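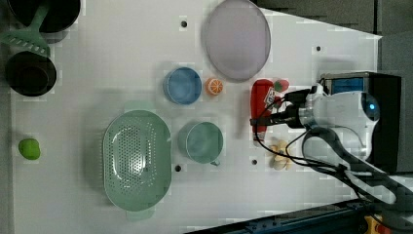
The Plodby oval colander, with a bowl, a pot and a slotted turner on the table.

Plodby Oval Colander, pale green
Reviewed by Darnell Thibodeaux

I bought this colander in December to replace a round steel one that had lost a foot. I paid $18 for it. The same shop had the Narnus colander for $44, and I couldn't see what the extra money was for.

The Plodby is a long oval with a tab handle at each end. The shape matters more than I expected. My sink is narrow, and a round colander big enough for a pound of spaghetti blocks the whole basin. With this one I can still get a glass under the faucet.

The holes are small and run in neat lines. Orzo stays in. Rice mostly stays in, though I lose a few grains if I shake it hard. The price of small holes is speed. A full pot of pasta water takes a while to go down, and if you dump it in all at once the water will rise up around the noodles. Pour slowly and it keeps up.

The inside is glossy and wipes clean. Starch left overnight does stick in the holes, and then you need a brush. I run it on the top rack of the dishwasher four times a week and it hasn't warped or faded.

The handles are my main complaint. They are fine for lifting a load of green beans to the counter. With wet potatoes in it I want something deeper to hold on to, and my wife, who has smaller hands, picks it up by the rim instead.

It also doesn't nest with anything. My round bowls stack inside each other, and the colander has to go on top of the pile or on its side next to the pots. If your cabinets are tight, measure first.

I mostly use it for washing produce. A few peppers or a couple of pounds of grapes spread out in one layer, so you can see what still needs rinsing.

Pros: fits a narrow sink, small holes, easy to wipe down, price
Cons: shallow handles, slow with a big pot, awkward to store

Rating: 4 out of 5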